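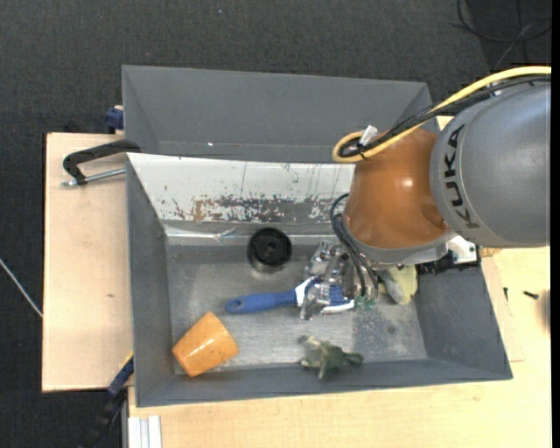
Macarena Figueroa
Recording Secretary, Brarville Community Garden Association

Minutes of the General Meeting, September 2020

Held by video call. Trinidad Villanueva, chair, opened the meeting once enough members had joined for a quorum. Macarena Figueroa took the minutes.

Approval of previous minutes

The minutes of the last meeting were accepted with one correction. The line saying that the north gate would be "replaced" should read "rehung." The gate itself is fine and only the hinges are worn.

Money report

The checking account stood at $2,124 at the end of last month. All plot fees are in except for two, and both of those members have been in touch with the chair. The water bill was higher than last summer. The chair put this down to the dry weeks and to the leak at the standpipe near the compost bays, which ran for some days before it was reported. The utility has been asked whether it gives any credit for leaks. No answer yet.

A member asked if the fee would go up next year. The chair said that she did not want to set a figure before the December meeting, when the full year's water cost will be known. Members who have a view should send it to her in writing before then.

Water and standpipes

The leaking standpipe was fixed by a plumber from Shezi. The bill has been paid. The plumber said the other standpipes on that line are the same age and that the washers should be changed before next spring. Moved and seconded that Shezi be asked for a price to do all of them in one visit. Carried.

Hoses are still being left across the main path. Members are reminded to coil them and hang them on the post after use. One member said the post by the lower plots is loose and will not take the weight of a full hose. The chair will look at it.

There was a long discussion about watering hours. The current rule is before ten in the morning or after six in the evening. Members who work evening shifts said that neither time suits them. Others felt that the rule has kept the pressure up for those at the far end. It was agreed to leave the rule as it stands for the rest of this season, and to allow hand watering with a can at any hour.

Shed and tools

The shed lock was changed in the summer and the new code was sent out by email. Anyone who did not get it should write to the secretary and should not ask for it on the message board, where it can be read by people outside the association.

The long-handled loppers are missing again. The small wheelbarrow has a flat tire. Trinidad Villanueva offered to take the wheel to Weltora to have it looked at, and to buy a solid tire if the price is close to that of a repair. Agreed.

The meeting talked about whether the association should buy a second mower. Those in favor said that the paths by the fence are not being cut often enough, and that one mower means waiting. Those against said that the problem is the sign-up sheet, where the same few names appear week after week. The motion to buy a mower failed. The sign-up sheet will be moved online, and each plot will be asked to take one turn a month.

Compost

Bay one is full and should be left alone until spring. New material goes in bay two. Please cut stalks short before adding them, and keep out bread, cooked food, diseased tomato plants and bindweed. Tomato plants with blight go home in a closed bag with the household trash.

A member who has kept horses offered well-rotted manure for the cost of hauling. The chair asked whether the horses were fed on hay treated with weed killer, as beans were lost that way a few years back. The member will find out from the hay supplier and report by email. No delivery will be booked before then.

Distancing on site

The rules from the spring remain in place. One household to a plot at a time, masks on in the shed, and the bench by the gate is for one household only. Some members said that the rules are being followed well in the week and less well on weekend mornings. The chair will put up a larger sign. The shared pruning shears stay put away for now, and members should bring their own.

The harvest supper will not be held this year. Several members were sorry about this. A suggestion to set out a table of spare produce by the gate was well liked, and it will start as soon as there is a cover for it in case of rain.

Seed order

The group seed order will go to Flano as in past years. Members should send their lists to the secretary. Flano has warned that lettuce, beans and onion sets may run short, so a second choice should be given for each of these. Garlic for fall planting has already arrived and can be picked up from the shed. Bags are marked with plot numbers. The secretary asked members to take only their own bag, as two went astray last fall.

Waiting list

There are 9 households on the waiting list. Plot 8 is coming free at the end of the season, and the person at the top of the list has been offered it and has said yes. The chair asked the meeting to think about splitting some of the full plots into halves when they are given up, so that the list moves faster. Opinion was divided. Members with full plots pointed out that a half plot leaves little room for squash or potatoes. Others said they would have been glad of a half plot in their first year. To be taken up again in December.

Fence on the east side

The deer got in twice in August, both times at the low corner behind the raspberries. A price of $1,057 has been received for raising that length of fence, including posts. The meeting thought this was high. Macarena Figueroa will ask for two more prices. Until then the corner has been closed off with netting, which members should put back after going through.

Other business

A member asked for permission to keep a beehive at the back of plot 8. The chair said that this would be up to the new holder and would also need a vote, and asked for it to be put on the list for the next meeting.

The owner of the gray cat has asked members to stop feeding it.

Next meeting in December, again by video call. The link will be sent out by email a week ahead.

Minutes taken by Macarena Figueroa. Corrections to the secretary before the next meeting, please.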